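Search tickets, rooms, linen...

Ticket: Duvet filling bunches up in cover, main bedroom, Tredamgate
May 15, 2025
Logged by Guilan Xia
Status: open
7 comments

Problem as reported: the duvet in the main bedroom slides down inside its white cover. By morning there is a thick lump at the foot and only two layers of cotton at the top. Guests have mentioned it twice. Xiuying Tan remade the bed both times and it went the same way again.

The duvet is 200 cm wide and 200 cm long. The cover was bought to match and has the same size on its label. The room has one small lamp and a dark curtain, so most of this was done in poor light.

Step 1. Strip the bed and sort the bedding

Pillows to one side, blanket to the other. I went through the covers one at a time and held each by its top edge to let it hang. Pale fabric shows its seams badly in that room, so I felt along them with my fingers as well. 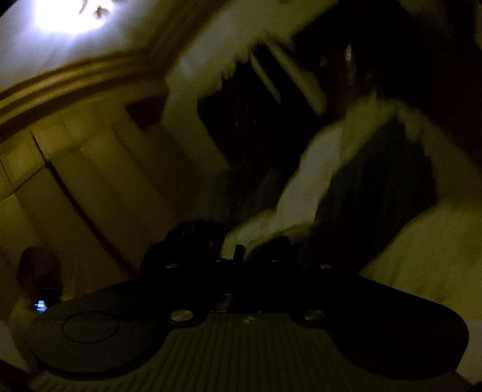
Step 2. Measure the cover

Laid out on the floor and pulled straight, the cover measured 200 cm across but was longer than the duvet by a hand's width. The label is wrong, or the cotton has stretched. I don't think washing did it, as cotton normally goes the other way. The extra length gives the filling room to move.

There are no ties in the corners. The Flusex covers in the back bedroom have a short tape in each one and we have had no complaints about those.

Step 3. Check the opening

The cover closes with poppers along the bottom. The opening is 96 cm long and all the poppers hold. I pulled at each one. So the duvet is not coming out, it is only moving about inside.

Step 4. Rule out the blanket

Wanting Lu asked whether the blanket on top was dragging the duvet down. The checkered one is large and gets pulled towards the foot when people turn over. I tried the bed with it and without it. With the blanket on, the lump was a bit worse. Without it there was still a lump. I have put the blanket down as a small part of the problem and moved on.

The pillows are fine. They stay up at the head end and their cases fit.
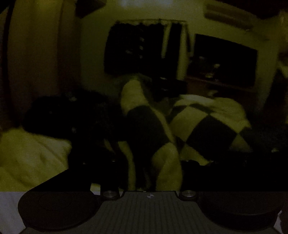 Can the checkered blanket stay on the bed while this is being sorted out?
Leave it on, but fold it across the bottom third and don't tuck it in. It pulls on the duvet most when it is tucked under the mattress.

Comment from Ritva Lehtinen: we had this at Lurkach. I sewed a loop of tape into each corner of the cover and a matching tie on each corner of the duvet. It took an evening and has held since July. Use flat cotton tape. Ribbon comes undone.

Comment from Wanting Zheng: the Yin clips are quicker but people can feel them through the cover. I would not use them on a guest bed.

Step 5. Temporary fix

Until the tape arrives I have put a large safety pin inside each top corner, through the seam allowance only. Turn the cover inside out, reach in to the corners, take hold of the duvet through the cloth and shake the cover down over it. Do up the poppers last. Anything lying on the bed should come off before you start — coats, bags, dark clothes especially, as they leave fluff on the white.

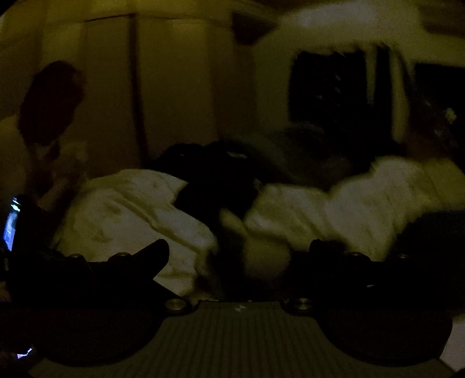 Step 6. Still to do

Order cotton tape. Each tie needs 80 cm, cut in half, and there are four corners. Ritva has offered to lend her sewing box.

Take the pins out before the cover goes in the wash.

Measure the spare white cover in the cupboard. If it is closer to the duvet in length, use that one and keep the long one for spare.

Xiuying to check the bed after the next two changes and add a note to this ticket.

3 people are following this ticket
0 shares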